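Mi primer año como enfermera en otro idioma

Mayo de 2021

Hace tiempo que quería escribir esta entrada y siempre la dejaba para después del turno. Después del turno, como saben las personas que trabajan en un hospital, una no escribe nada. Una se quita los zapatos y mira la pared. Hoy tengo día libre, he dormido bien y la vecina del piso de arriba no pasa la aspiradora, así que voy a intentarlo.

Para quienes llegan por primera vez a este blog: soy enfermera, estudié en mi país y trabajo en la planta de medicina interna de la clínica Gilmartin. Antes estuve en una residencia de mayores que se llama Somero, donde aprendí casi todo el español que sé decir sin pensar. El español que sé decir pensando lo aprendí en los libros, y todavía se nota la diferencia. Pido disculpas por los errores, los corrijo cuando alguien me los señala.

Quiero hablar del cambio de turno, de las palabras. En la facultad nos enseñaron que el momento más delicado del día es cuando un equipo se va y otro llega. Yo lo escribí en mi cuaderno y lo subrayé, pero lo entendí de verdad en febrero, cuando me tocó recibir a 25 pacientes junto con una sola compañera, y la enfermera que salía hablaba a una velocidad que yo no había oído en ninguna grabación del curso. Dijo que el señor de la habitación 2 estaba «un poco pachucho». Yo no conocía esta palabra. Pensé que era un diagnóstico. La busqué en el teléfono, en el pasillo, con un poco de vergüenza, y después fui a verlo y le tomé la temperatura, que era lo que había que hacer de todas maneras.

Desde aquel día pregunto. Al principio me costaba mucho, porque tenía miedo de que pensaran que no sabía mi trabajo. Mi supervisora, Sunita Van Dusen, que tampoco nació aquí, me dijo una cosa que me ayudó: que ella prefiere diez preguntas en el cambio de turno antes que una llamada a las tres de la madrugada. Ahora repito en voz alta lo que me han dicho, con mis palabras, y la compañera que se va me confirma o me corrige. Se tarda un poco más. Algunas suspiran. No me importa demasiado, o me importa menos que antes.

Otra cosa que me sorprendió es cuánto se habla con diminutivos. La pastillita, el pinchacito, la sondita. En mi lengua también existen, pero los usamos con los niños y con los gatos. Los primeros meses me parecía una falta de respeto hablar así a una señora de 73 años que había sido directora de un instituto. Se lo pregunté a ella misma, porque teníamos confianza, y me contestó que a ella le daba igual el tamaño de la palabra mientras yo encontrara la vena a la primera. La encontré a la segunda. Fue muy amable conmigo.

Sobre el registro informático también tengo algo que decir, ya que algunas lectoras me lo han preguntado en los comentarios. Usamos un programa que se llama Grindeo. No es malo. Tiene las constantes, la medicación, las curas y un apartado de observaciones donde caben 2000 caracteres, que a mí me parecen muchísimos y a ciertas compañeras les parecen pocos. Para una persona que escribe en una lengua aprendida, este apartado es lo más difícil de todo el día. Cuando hablo, puedo ayudarme con las manos. Cuando escribo, queda escrito, y lo va a leer el médico, el turno de noche y quizás algún día un abogado.

Lo que hago es lo siguiente. Tengo una libreta pequeña con frases que ya sé que están bien, copiadas de las notas de las compañeras que escriben mejor. «Pasa buena noche.» «Tolera dieta.» «Refiere dolor que cede con analgesia pautada.» Son frases secas y a mí me gustan mucho así. Me gusta especialmente el verbo «referir», que nunca había oído fuera de un hospital. Nadie refiere nada en el mercado.

Lo que no conviene hacer es copiar la nota del turno anterior y cambiarle la hora. Lo he visto hacer y comprendo el motivo, porque a las siete de la mañana la cabeza no da para más. Pero un paciente que «pasa buena noche» cinco días seguidos con exactamente las mismas comas me pone nerviosa.

El ordenador del control de enfermería, además, merece un capítulo propio. Es lento al arrancar y hay que conocerle las manías. En casa soy yo la que se ocupa de estas cosas y me entretiene bastante, aunque en el trabajo no me dejan tocar nada y seguramente hacen bien. 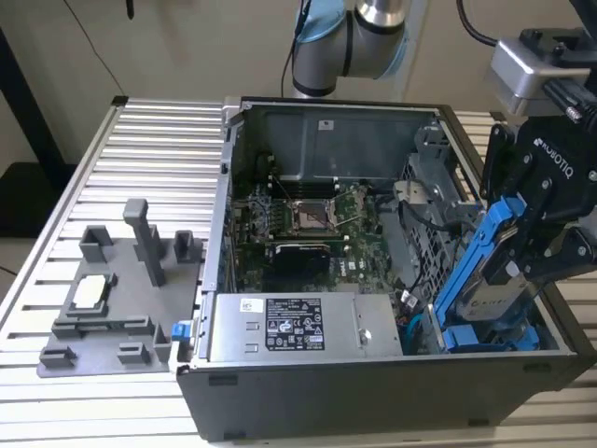
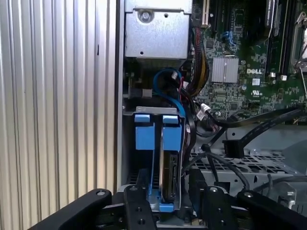
Vuelvo a la planta. Me han preguntado también si recomiendo venir a trabajar aquí sin tener todavía un nivel alto de español. No sé responder por los demás. La agencia que a mí me tramitó los papeles, Kadham, me pidió un certificado de idioma y lo tenía, pero el certificado no incluía los acentos, ni la gente mayor sin la dentadura puesta, ni las mascarillas. Con la mascarilla perdí de golpe la mitad de lo que entendía. Yo no sabía que leía los labios hasta que dejé de verlos. Las primeras semanas volvía a casa con dolor de cabeza de tanto escuchar.

Si estáis en esta situación, os aconsejo empezar por una residencia antes que por un hospital, si tenéis la posibilidad. En Somero el ritmo era otro, los residentes me conocían por mi nombre y me corregían los verbos durante el desayuno. Había un señor que me preguntaba el subjuntivo mientras le ponía la insulina. Lo echo de menos, al señor; al subjuntivo un poco menos.

En la próxima entrada quiero escribir sobre los turnos de noche y sobre qué como en ellos, que me lo pide mi hermana. Ahora tengo que planchar dos uniformes y llamar a mi madre antes de que se acueste.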